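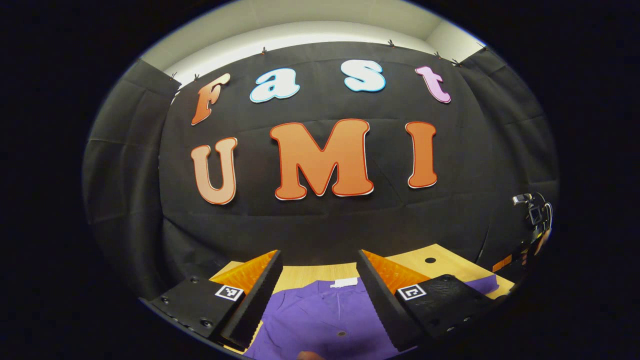
3.2 Hand-held gripper

The gripper was built in a shared workshop between August and October. The housings were printed in black filament and the finger pads in a softer orange one. Each pad is ridged on the inside, where it meets the cloth. A square marker on each housing lets the software work out how far apart the fingers are (Figure 3).

Early pads were too stiff for thin fabric. They pinched a single layer well but lost it when the wrist turned. We went through 2 pad designs before settling on the present one, which was printed with 20 percent infill. Screws through the lower face of the housing tended to work loose during long sessions, so they are now checked after every 100 grasps.

Garments were handled on a wooden table with a black cloth backdrop behind it. The operator laid a garment flat and picked it up near one edge. In all, we recorded more than 3,000 grasps with this version of the tool.

Figure 3. The gripper over a purple garment on the workshop table.

Related items
Pevura: a low-cost wrist for workshop robots
Soft finger pads for cloth handling: notes from the Momico build
Nidance: tracking printed markers with a wide lens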